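Lists > Bench Practice > Guidance and Revisions > Message

Reading time: 3 minutes

Subject: Re: Draft revision to the tabletop arm rules, cables and mats

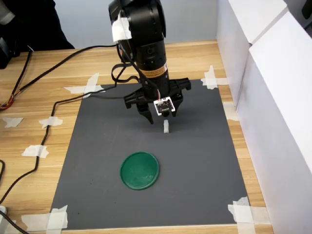

Wardale, October

To all members of the list,

The working group has reviewed the comments received on the draft revision and thanks those who wrote. One message raised points that affect several sections, and it is quoted here in part so that the reply can be read alongside it.

> From: Ľubomír Kratochvíl
> Subject: Draft revision to the tabletop arm rules, cables and mats
>
> Section 3 of the draft asks that every cable on the work surface be "secured." It does not say how. At Uvik we have used tape for a long time and have been told by one reviewer that tape is acceptable and by another that it is not. Please settle this.
>
> I would also ask whether the rule covers wiring that travels with the arm, such as the leads to a camera on the gripper. A lead that is held down too tightly is as much of a problem as one that hangs free.
>
> Finally, the draft limits test moves near the surface to 500 millimeters per second. I consider this too high for a bench with a loose object under the fingers.

The working group replies as follows.

Tape on table cables. Tape is acceptable on benches that are set up for short periods. The bench shown with this message meets the intent of the rule: the long black cable beside the mat is held to the wood by separate pieces of tape, and the mat is taped at each corner. Tape that has lifted or crumpled is to be replaced at the next check. On benches that remain in place for more than 3 months, clips or a covered channel are required. The word "secured" in Section 3 will be changed to "fixed to the surface by tape, clip or channel."

Wiring on the arm. The draft did not treat this clearly. Thin leads to a gripper camera, such as the red and white wires running up the arm in the same picture, will be placed under a new paragraph. The person in charge of the bench must move each joint through its planned range by hand or at the lowest speed setting and confirm that no lead pulls tight or enters the path of the fingers. A loop of slack is permitted. Where a loop stands away from the arm, its reach is to be treated as part of the arm when clearances are set.

Speed near the surface. The group accepts the comment. The figure of 500 millimeters per second will remain for moves made well above the work surface. A lower limit will apply whenever the fingers are close to an object or to the mat, and members are invited to propose a value. Gajdoš has offered the use of its test bench for this purpose.

Warning labels. Labels supplied by the maker must stay in place and must not be covered. Tape may be applied to an arm housing only where it hides no label, light or vent.

Objects on the mat. Only items needed for the current task should be within reach of the arm. Each should be named in the task sheet, including small blocks, lids and other light parts.

The revised text will be sent to this list before it is adopted. Members who use the Jimell checklist should continue with the present edition until then. Comments should name the section concerned and be sent as a reply to this message.

On behalf of the working group,
Secretary, Bench Practice List

This site uses cookies to keep you signed in to the list archive. By continuing, you accept their use.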